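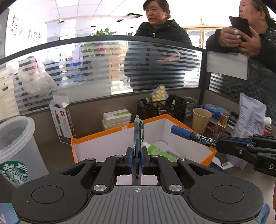

Paired hand-held grippers at a desk, one closed on a retractable pen and the other holding a marker.

Gollura reports results on learning two-handed manipulation from hand-held demonstrations

JOLLSTEAD, Mar 28, 2025 – Gollura today published results from Drususia, a study of how well a manipulation policy can be trained on demonstrations recorded with hand-held grippers in working offices. No robot arm is used during recording. The operator carries one gripper in each hand, and the jaw opening and the path of each gripper are logged together with video from the tool.

The training set contains 3,910 demonstrations of picking up, passing and putting away small desk items such as pens and markers. Of these, 2,908 were recorded at desks in daily use, with other objects left where they were. The remainder were recorded on cleared tables. Recording ended in December.

The trained policy was run on a two-arm station fitted with jaws of the same geometry. Over 20 item types, it completed 1,132 placements without operator help. A policy trained on the cleared-table recordings alone completed fewer, and most of its errors came at the approach stage, when a neighbouring object stood close to the target.

"Slim items were the hard part," said Elsa Mäkelä, who led the study. "A pen held upright turns between the pads if the jaws close off-centre by even a little. The demonstrations include the small corrections people make for this, and we kept them in."

Syahrul Lubis, responsible for data processing, said that recordings with lost tracking were removed before training and that no other filtering was applied.

The method has limits. Force at the pads is not measured, and soft packaging was left out of the evaluation. Tests with a second pad material, supplied by Jääskeläinen, are under way and will be reported separately.

The technical report and evaluation protocol are available from Gollura on request.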